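Open Day at Kunetico, Sulport — a visit report

I went for the sandwiches. The notice said light refreshments, and a person who has been on the 15-minute shuttle from Drarkby with a man eating an egg roll is entitled to expect some. Light refreshments were a jug of squash and a biscuit assortment from which the good ones had gone. After that they let us into the kitchen room, the reason most people had made the trip, and we all stood there looking at the crockery and the corn.
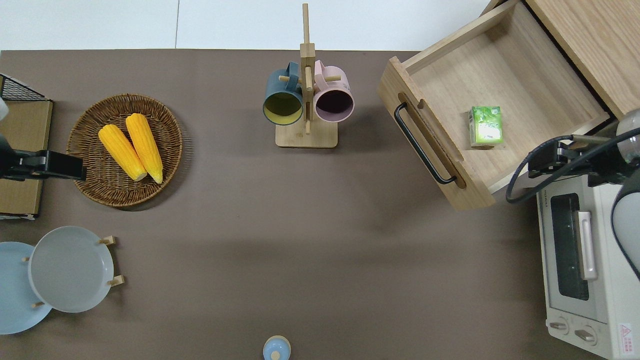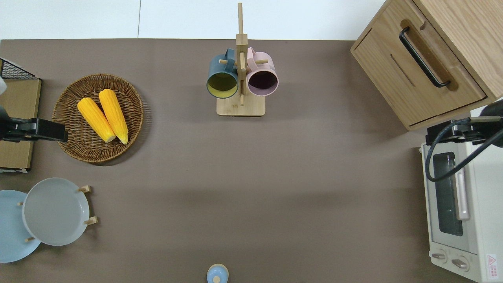
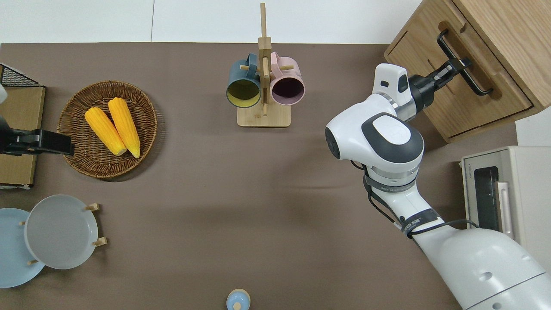
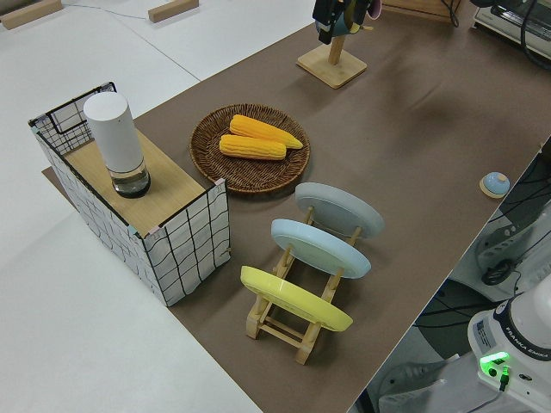

Same two cobs in the same tray all through, and the mug tree with its teal mug and its pink one in the first three.

Jae-in Yeo thought I should say straight away that the mug tree was the best thing in the building, and that anyone who came home talking about the corn had missed the point. A tree takes up a saucer's worth of table, she said, and you can find your own mug in the morning with your eyes shut. She has since bought one. She has also since bought four mugs to go on it, so I'm not sure where the saving in space has gone.

I have more time for the corn. Sweetcorn is an awkward lodger in a kitchen. It's too long for the fruit bowl and it rolls off anything flat, and in my house it generally ends up on top of the bread bin until somebody feels guilty. A shallow round basket with a bit of a rim sorts it out. Two cobs lie down side by side in there and stay put. I admired that for longer than was polite and a boy of nine or so asked his mother if I was part of the exhibit.

The plates had gone in a wooden rack, on edge. I was raised in the stacking tradition, where the plate you want is at the bottom and the one on top is chipped, and I have always regarded plate racks as something for people with a view from the sink. I came away wavering. You do get the plate you want. You also get to see what colour it is, and here the colours were grey, light blue and yellow, all of them on the quiet side. Geum-ok Wi asked whether the blue one was for sale. It was not. She asked again at the end in case things had changed.

Then the toaster oven, a pale one with a pinkish upright handle and two round knobs. I don't know who decided that small ovens should look like bathroom scales for the last twenty years, but whoever chose this one had gone another way and I was grateful. I want one. I have nowhere to put it, having given that bit of worktop to a slow cooker we last used in February.

The little oak cabinet got less attention than it deserved. It has a drawer with a black metal handle, a proper one you can get your fingers behind, and there's a groove cut in the face. My own kitchen drawers have no handles at all. They were fitted to be pushed, and then they spring out at you, or they did until the springs went, and now we open them with a butter knife. I mentioned this to Hyun-seo Byun on the way round and he said his were the same and they used a spatula. We shook hands on it.

I can't leave out the box. It was papered in white with a wobbly black grid drawn on it by hand, like a maths book belonging to someone with other things on their mind, and a light wooden board lay across part of the top to make a shelf. On the shelf stood a white container with a clear bottom and a little dark liquid in it. I said soap. Hae-won Wi said it was a drinks bottle. This ran for 2 rounds without a result, and then the tea urn was switched on next door and we lost our audience.

Now for the practical side. Entry was free, parking wasn't. The rooms are all on one level, except for a step outside the cloakroom that I found with my shin. There were about 40 of us in my group, too many for one doorway, and if you are under five foot four I'd go to the front early and stay there looking deaf. The leaflet is dated Jul 14, 2021 and has a map on the back which shows the toilets in what I can only report is a hedge.

In-ho Koo gave the closing talk. He is a nice man and plainly knows his subject, but he had been given the slot between us and the shuttle and he could feel it. Someone asked him what you should keep in a top drawer. He said whatever you reach for most, and Geum-ok wrote that down. In mine it's takeaway menus and a torch that doesn't work.

We had the walk down to Nam afterwards, as the later shuttle was full, and a pot of tea at the place by the bridge, served in white mugs stacked one inside another behind the counter. Jae-in looked at them for some time. She didn't say anything but she finished her scone very quickly.

Next one is in the spring, I'm told. Take your own lunch.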